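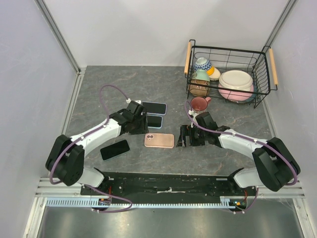

Our group visited the test hall of Yilma in Kedmont in January. I work with safety rules for small machines, and I wanted to see how a robot lab writes rules for itself when the official standards say little about table-size arms.

The tour began at 3 in the afternoon with a talk. Yilma follows a house guide which they wrote together with Trutmont, a supplier of training tables. It has only five pages. The first rule is that every station must have a card with the allowed objects, and if an object is not on the card, it stays out of the reach of the arms. The second rule is about hands: no person reaches over the table while the motors have power – not even to pick up a fallen thing.

After this we went to the stations. I liked the part about phones most. The guide asks for a low grip force at the start, and the fingers should hold the phone by its body and keep away from the camera glass.
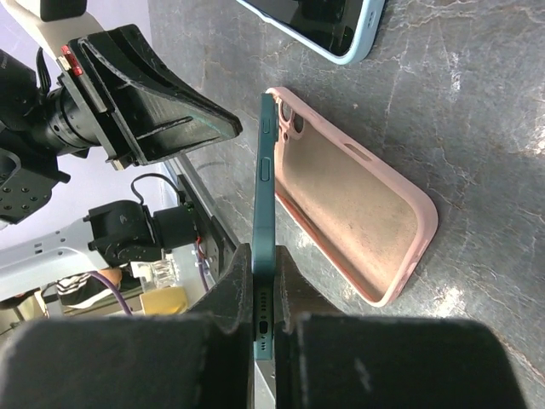
Phone held between the gripper fingers, with an open pink case on the table.

I asked how often they inspect the fingers. The answer was after every 3000 grips, and the result goes in a paper log next to the station. I would prefer also a check by date, for stations which stand still for many weeks. They wrote this down.

One weak point for me was the stop button. The guide says it must be "easy to reach", but it gives no distance. At Lostach, where we were last year, the rule had a number in it, and new workers understood it faster.

The bus back left at 5. The guide can be requested from the front office, in English only for now.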